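Drirthorpe Building, Upper Level: Microwave Turntable Removal and Cleaning

Gallery page, kitchen equipment section. Posted Sun 13 June

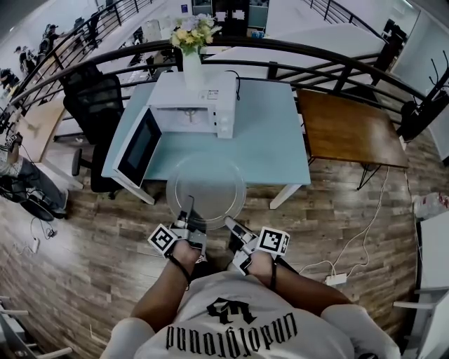

Glass turntable out, door fully open. The metal part at the center of the cavity floor stays in the oven.

The upper level at Drirthorpe has one microwave, a white countertop unit. It sits on the light blue table near the curved railing, above the open-plan desks. It gets heavy use at midday and the glass turntable is the part that collects most of what is spilled. This page covers the removal, washing and refitting of the plate, with short notes on the oven and the table under it. The full cleaning schedule is kept in the Sekedska binder, section 8, and is not repeated.

Notes on the equipment

Door. Opens to the left and should be swung all the way back before the plate is taken out. With the door half open the plate has to be tilted to clear it, and any liquid on the glass runs off onto the cavity floor. The window panel is dark tinted and shows grease poorly. Wipe it on both sides whether or not it looks dirty.

Turntable. Round, clear glass, one piece. Lift straight up before drawing it forward. Let the glass reach room temperature before washing. A hot plate put into cold water can crack. Warm water and dish soap are enough for most residue. For baked-on sugar or cheese, soak for 2 hours and use a plastic scraper. No steel wool.

Cavity floor. Wipe from the back toward the door with a damp cloth, working around the metal part at the center. Do not spray cleaner directly into the cavity; put it on the cloth.

Refitting. Set the plate down level and turn it by hand through 3 full turns. It should run without rocking or scraping. If it rocks, lift it off and check for crumbs underneath. Do not run the oven without the plate in place.

Control strip. On the right side of the front, with a small label. Dry cloth only. The label has been rubbed with wet cloths in the past and should be left alone.

Power cord. Black, from the back right corner. Unplug before cleaning the cavity. Keep the cord behind the table when the oven is moved forward.

Top of the oven. Currently used as a stand for a white vase with yellow and pale lavender flowers. Take the vase down before the oven is moved or wiped. Water should be changed with the vase off the oven. Check that nothing on top or behind blocks a vent.

Table. Light blue top, white legs. Wipe under the front edge of the oven as well as around it. The brown side table to the right can hold the plate while the cavity is being cleaned, on a folded towel and well back from the edge.

Supplies

Cloths and dish soap are restocked by Shek. Plastic scrapers are ordered through Fastar in packs of 2 and go in the drawer with the cloths. Return the scraper after use.

Cracked or chipped plates come out of service at once. A replacement has to match the original in diameter and in the shape of the center fitting, so measure the old one before it is discarded.

Next scheduled check of the oven and cord: September.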